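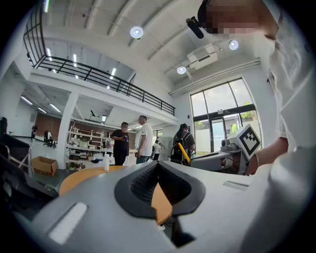
The round table on the main floor at Monden, with people standing about beyond it.

Every shared workroom has one piece of furniture that gets more use than the rest. At Monden, a high-ceilinged work hall run by the small design firm Grutow, it is a round wooden table with an orange-tan top. People stand at it and set down whatever they are carrying.

Grutow took over the building in September and moved in with very little. The first tables were long, rectangular and secondhand. They went against the walls within a month and collected boxes. The round one came later, from a furniture maker called Correia, and cost $900, more than the firm had paid for all the others together.

A round top has no head and no corners. Three people can work at it without deciding who sits where, and five can squeeze in if they keep their elbows down. It also holds less than it seems to. A laptop and an open notebook take up most of the useful surface, and anything pushed to the far side is hard to reach.

So the top has to be cleared often. The house rule is that it gets emptied and wiped at the end of the afternoon, and again before any job that needs a clean surface. The cleaner is a mild soap called Lonora, mixed weak, sprayed on a cloth and wiped with the grain. Standing water is the thing to avoid. Left for an hour, it raises the surface and leaves a dull ring that takes fine sandpaper and oil to remove.
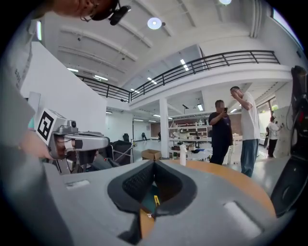
Storage is the other half of the problem. White shelving holds the small items that used to live on the tables, and the firm made a list of them when it moved in. The count came to 246, including tape, chargers, clamps and a surprising number of mugs. Each shelf was given over to one kind of thing. Labels were tried and mostly fell off.

Cardboard boxes are harder to control. Deliveries get opened wherever there is floor, and a box that is still there the next morning tends to stay for almost a week. The current plan is to flatten them at noon and stack them by the door.

Correia has offered to make a second table, slightly smaller, with a shelf underneath. Grutow has asked for a drawing of it and wants to see how the legs would clear the chairs before placing an order.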